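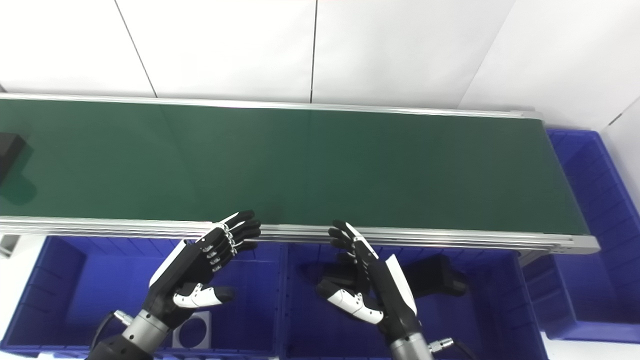

I have worked beside sorting belts for a long time, first in Restberg and now in a small returns hall, and I want to say something in favour of the slow belt.

When managers visit a hall, they ask for speed. Our old line moved 800 pieces in a shift and the new plan wanted more. I understand this wish. But a belt does not sort anything, it only brings. The sorting happens between the belt and the bin, and there the time is lost or saved.

My colleague Mimoza Softić made a test last October. She ran the belt at 70 per cent of its usual speed and changed nothing else. The wrong pieces in the bins became fewer, and the hall finished almost at the same hour. I was surprised, she was not.

I also believe the bins matter more than people admit. They should stand close, under the edge of the belt, so that the arm makes a short way down. In many halls they stand two steps behind the worker – I have seen this even in places with very expensive belts. All bins in one colour is fine for me, if their places never change. The hand learns a place faster than the eye reads a label.

Ognjen Vlachou, who plans our lines, says that I am sentimental about slowness. Maybe so. I would still ask him to stand there for 90 minutes before he draws the next one.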